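Tomberg Opens Shared Workshop Space to Evening Classes

HENDUDTHORPE — The Tomberg Center will open its ground-floor workshop to evening classes beginning in January, the center announced. The program will offer 61 places in its first term, with courses in bookbinding, model making and basic home repair.

The workshop covers 800 square feet and was previously available only to daytime members. Work to prepare it for wider use included new lighting, additional storage and a revised layout for the benches. The project was supported by a grant of $2,000 from the Paquette Fund.

Under the new rules, each class is responsible for leaving the work surfaces ready for the next group. Tabletops are to be swept with a hand brush and dustpan at the end of every session, and offcuts, paper and dust are to be placed in the bins by the rear door. Brushes and dustpans must be returned to their hooks. Vacuum cleaners may be used on the floor only. 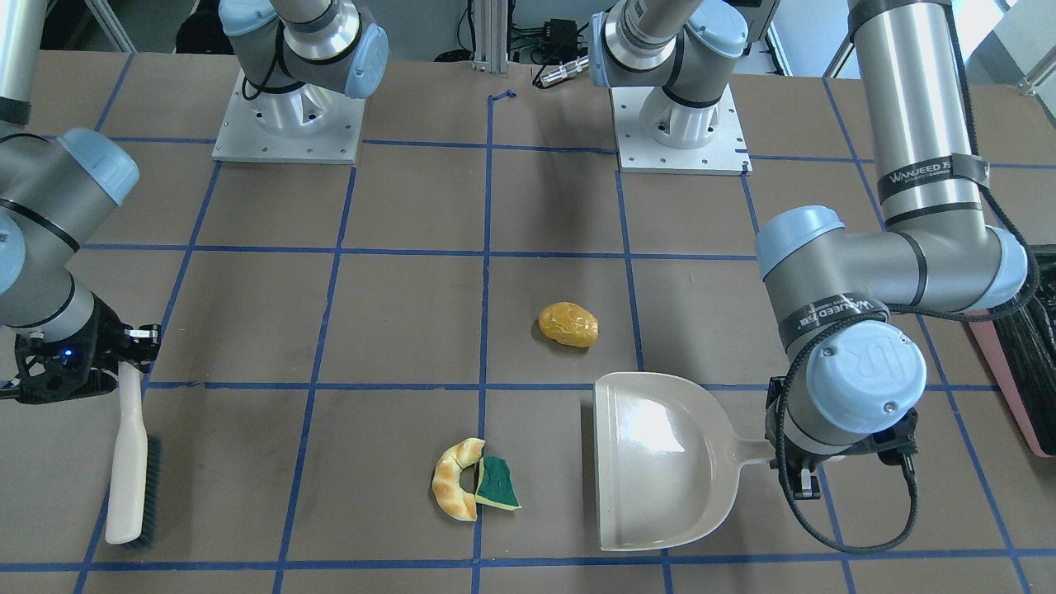
Classes will run from 6:30 p.m. to 9 p.m., with the final 15 minutes set aside for cleaning. The fee is $60 per term and covers shared tools, though participants should bring their own aprons. Registration is handled through the Korero booking page or at the front desk during regular hours. Current members will receive priority until the end of December, after which any remaining places will be offered to the public.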